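November
Gunnlaugsson

4. Shadow and glare on white work surfaces

4.1 What readers reported

The questionnaire was left on the desks of the two reading rooms, Dornwood and Worik, and collected at closing time. Of the 252 forms handed out, 208 came back complete enough to use. The remaining forms were mostly missing the page on lighting and were left out of everything that follows.

Readers at both sites were asked whether the desk surface had ever made it hard to read or write, and if so, in what way. Two kinds of complaint came up again and again. The first was glare, by which readers meant a bright patch on the desk that stayed in the corner of the eye while they looked at a page. The second was shadow, usually from the reader's own hand or head. A few readers used the word "glare" for a room that was simply too bright all over. Where the rest of the answer made this plain, we moved it to a separate group and did not treat it as a complaint about the desk.

Complaints of glare were more common at Worik, where the desks have a satin white laminate and stand side-on to tall windows. Dornwood has older desks in a matt pale grey and gets most of its light from ceiling panels. The two rooms therefore differ in both surface and light, and the questionnaire alone cannot separate them. This was the reason for the panel trial described in 4.2.

Shadow was mentioned at both sites by people writing by hand, and hardly at all by people using a laptop. Left-handed readers at Worik complained of it more often in the seats along the east wall, where the window is on their writing side. Several of them said they had learned to sit elsewhere. We did not ask about handedness on the form, so this rests on remarks written in the margins and should be taken as a pointer only.

Both effects can be present on the same white surface. Soft shadow on a bright background with a slight gloss is shown in Figure 4. 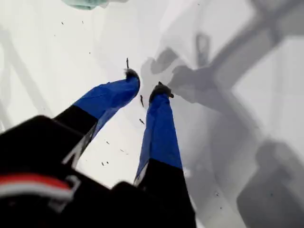

Page last changed: November, 16:40

Figure 4. Soft grey shadows on a bright white, slightly glossy surface.

Shadows with soft edges were seldom described as a nuisance. Readers who complained of shadow nearly always wrote about a dark or sharp one, and most of these came from a single desk lamp. When the lamp was switched off and the ceiling lights were left on, the shadow spread out and became paler, and most people we spoke to in the room said they would not have noticed it.

4.2 Panel trial

For the trial we used loose panels supplied by Granumari in three finishes: matt, satin and full gloss. All were white. Each panel was large enough to cover one reading place and was laid over the existing desk at Dornwood, in a seat well away from the windows. Twenty readers took part. Each read a printed page and copied out a short passage on every panel, in an order drawn by lot, and then rated the panel for comfort on a 4-point scale.

The full gloss panel was rated lowest by almost all of them. The usual remark was that the ceiling panels could be seen in it. Matt and satin were rated much closer together, and several readers asked whether they had been given the same panel twice. Those who did prefer one of the two tended to choose matt for reading and satin for writing, saying that loose paper slid more easily on the satin.

No finish made a clear difference to how readers rated shadow. This fits what was seen at the desks. The darkness of a shadow on a white surface seems to depend mostly on how many lamps there are and how large they are, and the finish matters chiefly for reflections.

4.3 Limits

The trial was carried out under ceiling light only, and we would expect satin to do less well beside a window. It was also short. Readers spent a few minutes at each panel, whereas many of the complaints in 4.1 came from people who had been at a desk all afternoon. The panels were new and clean, and the Worik desks have had years of wiping, which may have changed their gloss. We had no meter suitable for checking this on site.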